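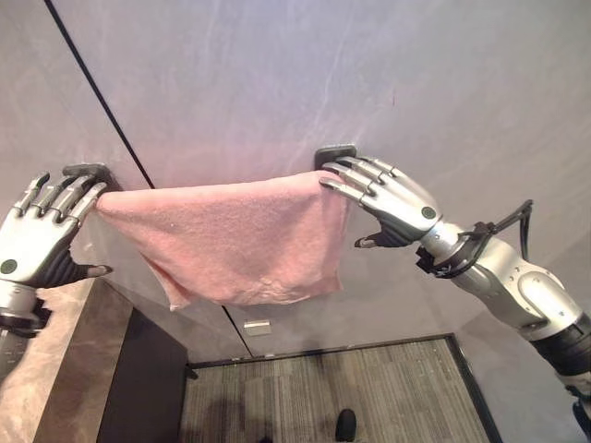

Slide 1. Pink towel, held out straight.

Good afternoon. Thank you for choosing this over the session on parking.

I run bookings for Hekau, a guesthouse with 28 rooms and one opinion, mine, on how reviews should be answered. Last season we had 764 of them. I read every one, mostly at night, mostly with toast.

[Wait for people to sit. The door at Grurncombe sticks.]

First point: the angry review is rarely your problem. Angry people get read with suspicion. The one that costs you bookings is the calm three-star from a guest who "wanted to love it." Read out the Tanui one here, slowly. Leave the pause after "pillow."

Second point: speed. We used to reply within the hour, and it showed. I once told a man in October that we valued his feedback on the duck. We don't serve duck. Victor Kaijage has forgiven me, but he still signs his emails with one.
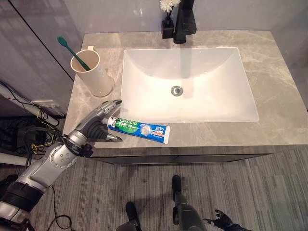

Third point, and the one I'd keep if they cut me to 6 minutes: answer the thing they wrote about. Guests are specific and owners are vague. Somebody writes two paragraphs on a black faucet over a white sink, how it looks smart and how she never worked out which way was hot, and the owner replies that the team strives for excellence. Tell her which way is hot. The next guest is reading too, and he also wants to wash his face.

[Ask for a show of hands: who has used the word "strives"? Put mine up first.]

Then the template story. At Trevden they had 25 stock replies and picked them by number. Number 19 went out to a couple on their honeymoon. It began "We are sorry for your loss."
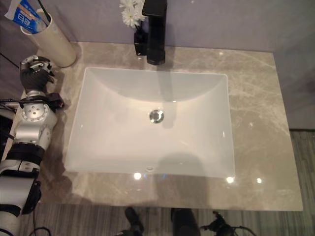
Mwanaisha Koech wrote to me after the spring version of this talk that I was being unfair to templates, and that on a Thursday with two people off sick a dull reply beats silence. She keeps four and changes the first line every time. I've put that in, and I give her the point, grudgingly.

If time is short, skip star averages and go straight to refunds. Handout is by the coffee. Questions until they turn the lights off.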